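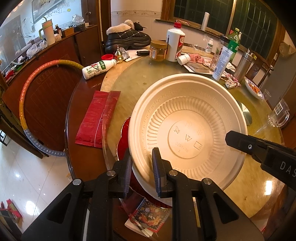
Subject: Re: [Vik] Spend the Skekovell money on a second gripper, or on pads?

On Friday the list had:

> We've 800 left in the Skekovell pot and it has to be committed
> by the end of July. My vote is one more hand-held gripper and
> nothing else. Spares can come out of next year.

I'd love another gripper too! But can I put in a word for the dull stuff first? The quote from Mirnitz has pads at 42 a set and they'll hold that price if we order 2 sets or more. Thin rims like those on pulp bowls are just where I want fresh pads, and we've got a lot of tableware on the task list (plus bottles, jars, foil packets, all the lovely mess of a real dining table).

So my sums go like this:

2 sets of pads: 84
Screws and spare fingers: 100
Left for the gripper: 616

Cavuteo's basic hand-held comes in under that if we skip the carry case, and I'm very happy to skip the carry case. A padded lunch bag does the job and I have one going free.

The only thing I can't work out is delivery. Does anyone know if Cavuteo charge it per box or per order? If it's per order I'd put the fingers on the same one and save a bit.

Really pleased we're getting to this stage, by the way. A second pair of hands on the table sessions will make the autumn so much more fun. Shout if you see a hole in the figures, otherwise I'll fill in the order form on Monday morning.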